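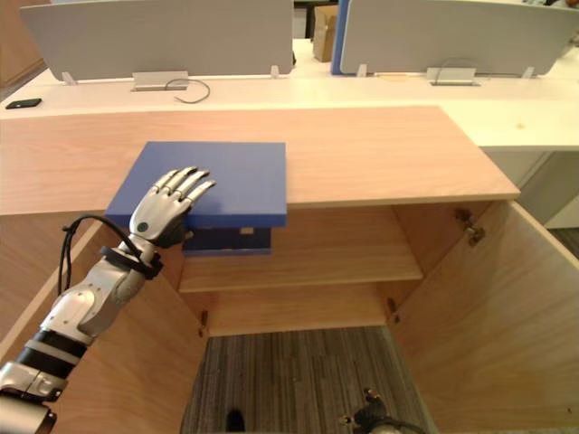

# About Tadorer

Tadorer designs and supplies storage furniture for schools, clinics and small offices. The company was established by Arvid Sandberg, who remains its director, and employs 30 people in its workshop and showroom.

Our range includes cabinets in light wood, shelving and lidded boxes for everyday supplies. Each cabinet is inspected before delivery, and hinges are covered by a 10-year guarantee.

We currently serve 116 institutions. Replacement doors and shelves may be ordered through our Trelutent parts service. The showroom is open to visitors by appointment.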